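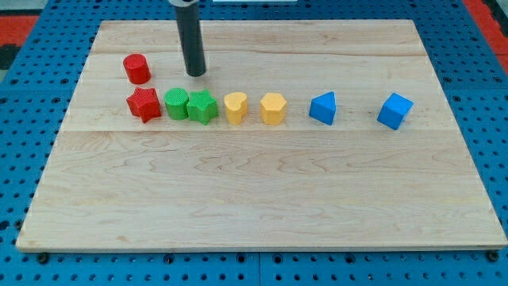
Care of Wooden Boards and Small Toy Blocks

The following guidance is issued by the Brudunico Household Workshop for members who use the shared tables or who keep similar items at home. It applies to glued maple boards and to the shape blocks that come with children's sorting toys.

Cleaning the board

Wipe the surface with a soft cloth wrung out in warm water and a little dish soap. Work in the direction of the grain. Wipe a second time with clean water and dry the board at once with a towel. A board made of several glued planks should never be soaked or placed in a dishwasher, as standing water may open the seams.

Stand the board on its long edge until it is fully dry. Thirty minutes is sufficient in a heated room. Both faces should be exposed to the air.

Oiling

Apply food-grade mineral oil when the wood looks dull or feels dry to the hand. Spread a thin coat, leave it for 30 minutes, and remove the excess with a clean cloth. The front and end edges should be treated along with the faces. Oily cloths are to be laid flat outdoors to dry before disposal.

Checking the seams

Run a fingertip across each glue line. A seam that can be seen but not felt requires no attention. Where a ridge is felt, sand lightly with 300 grit paper, remove the dust, and oil the area again. A board with an open seam should be withdrawn from kitchen use.

Cleaning shape blocks

Blocks with a textured surface hold dust and crumbs in the small hollows. A soft toothbrush and soapy water will clear them. Plastic blocks may be rinsed under the tap; painted or unfinished wooden blocks should only be wiped. Dry all pieces on a towel before putting them away.

Sorting and storage

Set the blocks out in a row on a flat board before packing, so that a missing shape is noticed early. Stars and other pointed pieces should be checked for chipped tips. Store each set in a lidded box with its sorter.

Members may borrow sanding paper and brushes from cabinet 13 in the Dralla Room. Items should be returned clean.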